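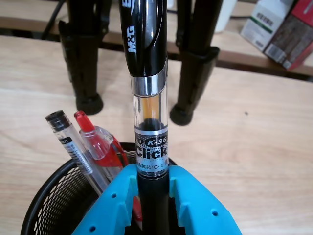

Blog > Teaching and clubs > Robots, grudgingly

I said in the spring that I'd write something about the robot club once I had made up my mind about it. I haven't, but term is nearly here and Ross Geddes has asked me twice whether I'm staying on, so you can have the undecided version.

For anyone new: I teach maths at Mernside and I got roped into the after-school robotics club when it lost its second adult. Ross runs it. I sit in the corner, sign people in, and ask annoying questions. The big project is called Plorkach, a name the students chose and will not explain. The aim is an arm that can tidy a desk. So far tidying a desk means pens, and pens means getting hold of a pen and putting it in the mesh pot, or getting it out again.

My first annoying question was why. A child of four can put a pen in a pot. Ross gave me the speech about how the easy things are hard for machines, which I have now heard enough times to give it myself. I don't think it's wrong. I do think it gets used to make any small result sound bigger than it is. If everything is hard, then everything you manage is a triumph, and you never have to ask if it was worth the evenings.

And there were a lot of evenings. Homa Yazdani, who is in the year below the others and does most of the real work, kept the log. By the end of last term she had 700 attempts written down, of which 528 were marked as good. Everyone was very pleased with that. I did the sum, as I'm paid to do, and said it was a shade over 75 per cent, and that if I dropped a quarter of the pens I picked up I'd see a doctor. This did not go down well.

What bothered me more was the word "good". I asked to see how it was decided. In the early pages a good one meant the fingers closed on the pen and it stayed put. Later on it meant the pen had to be carried to the pot as well. Nermin Erdem said it was obvious from the dates which rule applied. It wasn't obvious to me, and when Homa went back through it wasn't obvious to her either. So 528 is a number made of two different things added together, and it should never have gone on the poster. It went on the poster.

I'll be fair about the next bit. Homa was cross with me for a while, then started a new log with the rule written inside the cover, and made Nermin sign it. That is worth more than the arm, as far as I'm concerned, but I notice that it came from an argument over a notebook and could have happened in a knitting club.

The pens themselves are another thing. All the practice has been done with ordinary clicky pens, the clear plastic sort with a dark grip, the M&G one being the favourite because the blue fingers can get either side of the grip and squeeze. Fine. But the pen is upright when they do it. I have never in my life seen a messy desk where the pens were standing up. I asked when they would try one lying flat and was told "phase two". I asked when phase two was and was told November.

Necati Akbulut printed a new pair of fingers over the holidays, with a different step on the inside edge, and he swears they'll cope with a pen lying down. He may be right. He was also right that the old ones would crack, having said so for weeks while the rest of them ignored him. I'd put him in charge, but then he would have to talk to people.

There is a competition, of course. It's at Brollden, 11 teams entered, and Tuncay Gündoğdu has already read the rules more closely than the people who wrote them. You get points for speed, points for tidiness and points for a presentation, and the presentation is worth more than the other two put together. I read that part three times. I can see how this ends - somebody's lovely slides beat somebody's working machine, and 11 groups of teenagers learn something about the world that I'd hoped to keep from them until they were at least 20.

Ross says I'm missing the point and that they like coming. They do like coming. They stay late and they tidy up after themselves, by hand, which takes them 2 minutes.

I've told him I'll do it until November. I want to see a pen picked up off its side, by the same rule every time, with Homa holding the log.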